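August 19, 2019

Moving desks, round three

Ok so quick one, I have a load of laundry going and it buzzes in 14 minutes. Writing fast. Sorry in advance.

People asked how the move went. It went. We are out of the old place on Munro and into the new one in Erinden, second floor, above a shop that sells nothing but lamps. Third office in four years for me. You would think I'd be good at it by now. Nope.

Things I packed that I did not need to pack: a stapler with no staples. Two calendars from 2016. A mug full of pens, most of them dead. A bag of soy sauce packets, which I moved from the LAST office too, so those packets have now lived in three zip codes. I threw them out last night. Felt weird about it.

Things I did not pack and needed on day one: scissors. That's the whole list. Everything was in boxes and the boxes were taped shut. Keys work ok on tape if you're patient. I am not.

The movers were Cekden, flat rate, 956 dollars, and I'd use them again. Careful with the monitors, less careful with the plants. The big fern lost a third of itself on the stairs. It'll come back, ferns do. I cut off the sad parts and put it by the north window and told everybody to quit watering it. Everybody is still watering it.

What I really wanted to write about is the commute though. Old one was a 14 minute walk. New one is a bus and then a walk, or two buses and no walk, or the bike if it's dry. I've now tried all of them. The bike wins going in, its downhill almost the whole way past the reservoir. Coming home is a different story. There's a hill by the Sanamine bakery that I have not yet gotten up without stopping, and the bakery has outside tables, so there's always an audience. They put the bread out late in the day and the smell hits right when you're dying. I've bought a loaf four times on account of that hill.

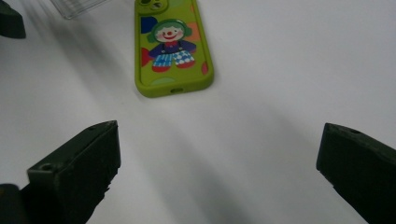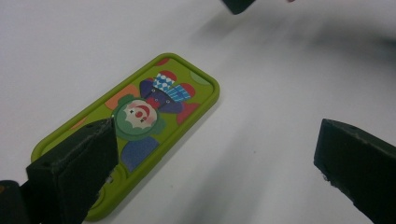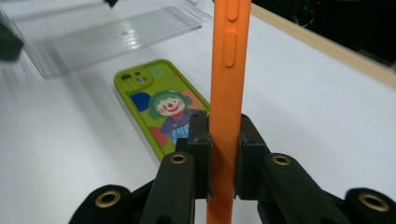 Erinden office, Product Accessories Team

Anyway the bus. The bus is fine. I'd forgotten how much reading you get done on a bus. Finished two library books already, one good (the one about lighthouses) and one I only finished out of spite. The seats on the left side are better, you get the water for a bit and then the ball fields. Right side is just wall, wall, car wash, wall. Sit on the left.

Bring exact change if you don't have the card. Driver will not make change. Learned that with a twenty in my hand and a line of folks behind me.

Lunch report, becuase somebody always asks. Still figuring it out. The noodle place is good but the line is long by noon. There's a sandwich counter inside the hardware store, I'm serious, and the egg salad is excellent. Three tables, no music. The old office had the taco truck and I do miss the taco truck. I might bike back over there on my break one day just to say hi. That's a long ride for a taco. I'm probably going to do it.

Heat update: the new place runs hot in the afternoon. Big windows, pretty, but by three you want to be on the hallway side. I brought a desk fan from home and it blew 200 pages of somebody's printout all over the floor, so now the fan has a setting it isn't allowed to go past. There's a piece of tape on the dial.

Also I'm still short one box. It says KITCHEN/MISC on the side in green marker and it has the good coffee filters in it, and my spare shoes. If you work upstairs and you have a mystery box, that one's me. I already looked in the closet by the elevator, and behind the copier. Would settle for just the shoes.

September plans: get up the bakery hill without stopping, one time, any speed. Hang the shelf. Return the library books before they start charging me. I've been told the bus switches to the fall schedule then too, so everything I just wrote about the bus might be wrong soon. I'll post the new times when they put them up at the stop.

Ok that's the buzzer. Towels.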